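Driddale Countertop Multicooker
Section 3: Before First Use

1. Remove the inner pot, the steam rack and the measuring cup from the box. Keep the foam inserts until the cooker has been tested.

2. Wash the pot and rack in warm, soapy water. Dry the outside of the pot completely before putting it back in the base.

CAUTION: Do not put the base in water or rinse it under the faucet.

3. Set the base on a level, heat-safe surface. Leave open space above the steam vent and do not place the cooker under a low cabinet.

4. Press the sealing ring into the lid until it lies flat all the way around.

5. Add water to the lower fill line, close the lid and turn it to LOCK. Plug the cord into a grounded wall outlet.

6. Press STEAM, set the timer to 3 minutes and press START. A slight smell during the first run is normal.

NOTE: If the display shows 80 and does not change, the lid is not locked. Press CANCEL, turn the lid again and restart.

7. When the cooker beeps, press VENT with a long-handled spoon. Keep hands and face away from the steam.

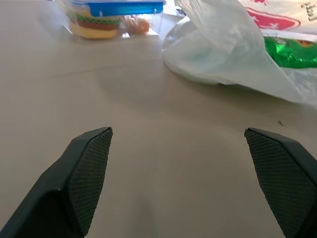 Fig. 3-1. Flat surface, light beige-gray.

8. Unplug the cooker. Let it cool, then empty the pot and wipe it dry.

Replacement rings are sold under part number 1648. Rings from the older Roltura model do not fit.

Section revised 3/19/23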